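Grustovham Guest House Owners' Group
Minutes of the February meeting, held in the back room at Ferness, 7:00 p.m.

Present: ten members, a quorum. Apologies were received from two.

1. Minutes of the last meeting
Accepted with one change. The January minutes said members "welcomed" the new booking fee. Several present did not remember welcoming it. The word is now "noted."

2. Laundry contract
The chair reported on the offer from Kozma to take over bed linen for all member houses. The price is $565 a month per house, with a joining charge of $2,000 for the group as a whole. Kozma says members will save money in the first year. The chair asked to see the sums behind this and was sent a brochure.

Points raised:
The offer covers sheets and pillowcases. Bedspreads, blankets and anything with a print are "by arrangement." No one could say what the arrangement was. 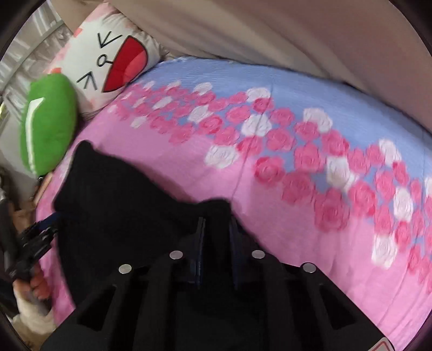 A member with four rooms said she pays far less than $565 now, doing it herself, and could not see where the saving would come from unless her time was worth nothing. Another said his time was worth plenty, but he still wanted to know who pays when a sheet comes back gray. The contract says stains "present at collection" are the house's problem. It does not say who decides.

The secretary pointed out that pickup is twice a week, at a time picked by Kozma. Most of our guests check out on their own schedule. Extra pickups are charged.

Agreed: no signature until Kozma answers in writing on prints, stains and extra pickups. Secretary to write.

3. Fosus booking system
Fosus claims its listing reached 3,000 people last month. It was asked how many of them booked a room. The reply used the word "engagement" five times and gave no number. Two members had one booking each that they could trace to the listing, and one of those canceled.

Motion to renew for a full year: failed. Motion to renew for three months and look again: passed, with two against. Those two asked for it to be recorded that we said the same thing last time.

4. Items left behind by guests
The draft policy would have houses keep left clothing for 60 days, then give it away. Discussion was longer than planned.
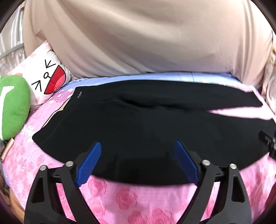
Some thought 60 days was too long for socks and too short for a good coat. The draft also has the guest paying postage up front, and members doubted anyone would. One house mailed a coat last fall and is still waiting for the money. The idea of a shared list of found items, kept online, was not popular. Somebody would have to keep it up, and no hands were raised.

Agreed: 30 days for everything, coats included. Review in the fall.

5. Any other business
The sign at the Ferness turnoff is still facing the wrong way. The town says it has been fixed. A member drove past it on the way here and says it has not.

Meeting closed at 8:50 p.m. Next meeting in March, same room, if the heating is working.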